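Why do robots need rules?

Hello again! Last month I wrote about how robots learn to do chores by watching people do them first, and lots of you sent in questions. The best one came from a class at Lustside, who wanted to know: "Who tells the robot what it isn't allowed to do?" What a cracking question. I've been thinking about it since Tuesday, so get comfy.

I work at a place called Drekeck, where we write the rules for helper robots. Not the computer code (other people do that, and they're much better at maths than me). I write the rules in ordinary words, a bit like the ones on the wall at a swimming pool. No running, no bombing, no pushing. Robots need a list like that too, only theirs is longer, because a robot doesn't know any of the things you've picked up just by being alive.

Take cleaning a phone. Easy, you're thinking! You grab a cloth and wipe it. But before you've even started, you've probably done lots of clever things without noticing. You've unplugged it. You've put it down somewhere flat so it won't slide off. You've held it still with one hand, and you've pressed hard enough to shift the smudges but gently enough not to crack anything. A robot has to be told every bit of that.

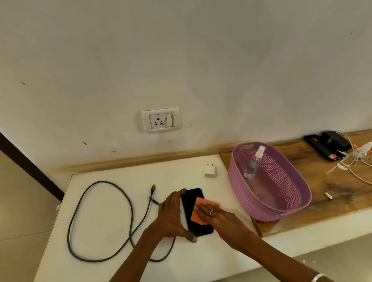

So our first rule is "Electricity first". If a thing has a plug or a cable, the robot must check it's disconnected before any cleaning starts. Liquid and electricity are a dangerous mix, for you as well as for robots, so please ask a grown-up before you clean anything that plugs in.

The second rule is "Spray the cloth, never the gadget". Phones have tiny holes for sound and charging, and drips love to sneak into them. My friend Ermanno Sorrentino tests our rules, and he once watched a robot called Gilmartin squirt an old tablet until it was swimming. Gilmartin was very pleased with itself. The tablet was not well. We wrote rule two that same afternoon!

Rule three is about squeezing. Every helper robot has a limit on how hard it can press, and it has to stop if it feels something pushing back in a way it didn't expect. That something might be a loose bit of the phone, but it might also be your finger. Fingers always win.

Rule four is my favourite: "If you're not sure, stop and ask." It sounds so simple, doesn't it? But machines will happily carry on doing the wrong thing all day long unless somebody has told them that stopping is allowed. When our newest robot, Karport, had its big check in February, it went through 3,600 practice wipes and stopped to ask for help 618 times. Some people thought that was far too many. I was delighted! I'd much sooner have a robot that asks too often than one that guesses.

And there's a rule about privacy, too. Robots have cameras so they can see what they're doing, and a phone is full of somebody's messages and pictures. Ours must clean the phone without reading the screen, and they mustn't keep any photos of what's on it.

Want to try being a rule writer? Pick a small job, like brushing your teeth or feeding the cat. Write down instructions for it, then ask someone at home to follow them exactly, even the silly bits. When I tried this with toast, I forgot to say "take the bread out of the bag". You can guess what went in the toaster (it was switched off, don't worry).

Send me your rules and I'll put the best 11 on next month's page. Extra points if your robot has a good name.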